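Espace d'entraide Heravine > Médiation et vie des laboratoires > Visites et démonstrations

Question : Organisation d'une démonstration de manipulation sur table pour une journée portes ouvertes

Publiée en avril par Clementina Neves
Statut : résolue

Mesdames, Messieurs,

Notre établissement ouvrira ses portes au public et souhaite présenter, sur grand écran, l'environnement simulé Kolico. La démonstration porte sur une tâche de manipulation : une pince à deux doigts travaille au-dessus d'une table en bois, où sont disposés des blocs et des tuiles portant des caractères imprimés. Nous attendons 50 visiteurs par groupe, pour la plupart sans formation technique. 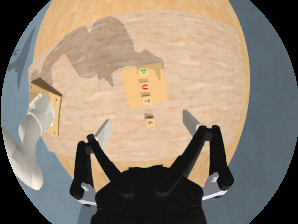 Le service de la communication demande que chaque passage n'excède pas 7 minutes, présentation orale comprise. Je souhaiterais savoir s'il est préférable d'exécuter la simulation en direct ou de diffuser un enregistrement, et quel point de vue retenir pour un public assis à distance de l'écran.

Je vous remercie par avance de vos réponses.

Réponse 1 (retenue par l'auteure de la question)
Zinhle Fourie, pôle médiation, Molefe

Madame,

Nous avons accueilli l'an dernier près de 1000 personnes dans des conditions comparables. L'exécution en direct a été maintenue, avec un enregistrement prêt sur un second poste. Le public accepte volontiers une saisie manquée lorsque l'animateur la commente ; il se lasse en revanche d'une attente silencieuse pendant un rechargement.

S'agissant du point de vue, la vue prise depuis le poignet convient bien, à condition d'indiquer dès l'ouverture où se trouve la pince et ce qu'elle doit atteindre. Il convient de faire une pause avant toute saisie, doigts écartés, afin que chacun situe la table et les objets.
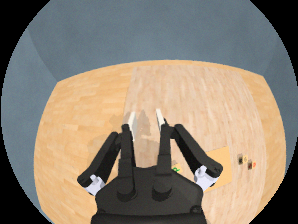
Vue au-dessus du plateau : la pince est ouverte, sans objet entre les patins.

Je recommande également de limiter la séance à 6 essais et de réserver le temps restant aux questions. Celles-ci portent le plus souvent sur l'écart entre la simulation et le matériel réel ; une réponse écrite, relue par l'équipe scientifique, peut être remise à l'animateur.

Réponse 2
Utilisateur Jarex

Bonjour, enregistrement sans hésiter. Vérifier aussi le câble du projecteur la veille.

Réponse 3
Compte supprimé

Même besoin de notre côté pour une visite de lycéens. La réponse écrite mentionnée plus haut est-elle communicable ?

Commentaire de Zinhle Fourie : la demande est à adresser au pôle médiation, en précisant le niveau des classes concernées.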